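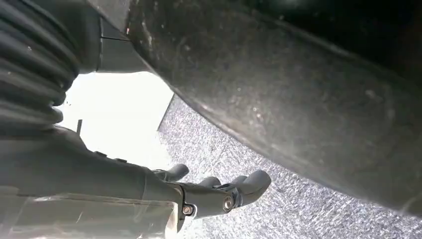
What does one row stand for?
Each row is one rental property listed for sale in Candelero, with its asking price, monthly rent and tax bill.

The Flaslow set holds 3394 rows from 284 streets. Prices are in whole dollars. Rent is the figure given by the seller — we did not check it against leases.

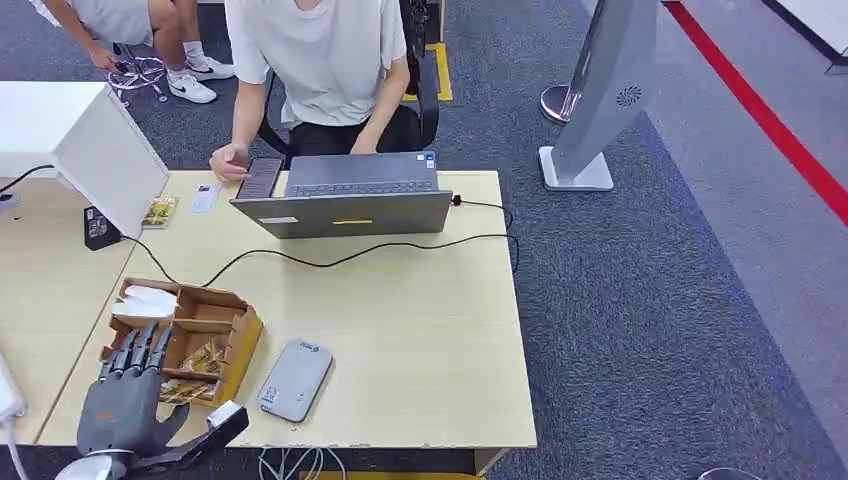
At the desk with the laptop open.

Known gaps: up to 22 rows have no tax bill, and lots over 50 acres were left out.
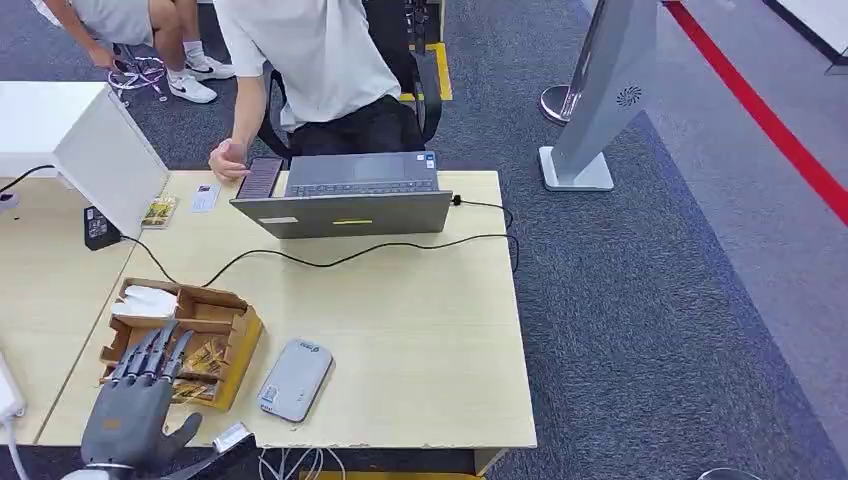 Vacant land is kept in a separate file, timetti_land.csv, with the same column names. The next update is due in April.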